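10/08/2025

Counter wiping again, this time people doing it by hand so the arm has something to copy. Malsha and I argued over whether we even want the squeegee in the same task as the cloth. I say yes! It's one chore to anybody who's ever cleaned a kitchen. She wants two labels, and fine, two labels (she's the one who has to train on it).

Got through 71 demos, kept 59. Most of what I tossed was me rushing the corner. Back in June we did this by remote control and the strokes came out so stiff and choppy that Mahfuz wouldn't use them, so bare hands it is for now.

Still bugging me: what do we do with the left hand? People just plant it on the stone and lean. The arm has no left hand, so I'm inclined to mask it out and see if the policy cares. Ask Valdir.

Also shiny granite plus ceiling light = glare spots, check the depth there.

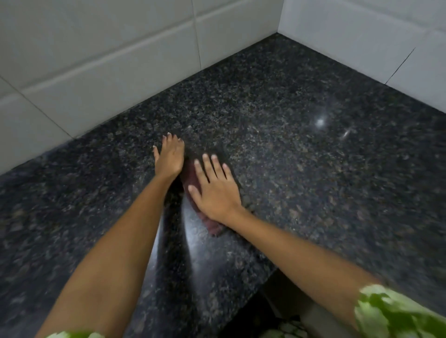
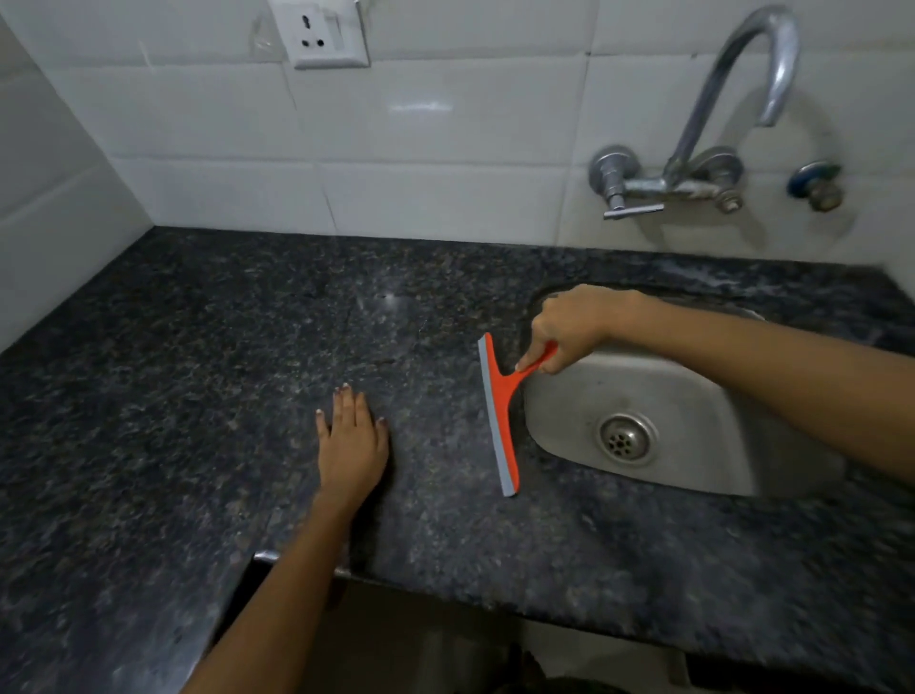
Cloth in the corner, and squeegee next to the sink. Left hand flat on the counter in both.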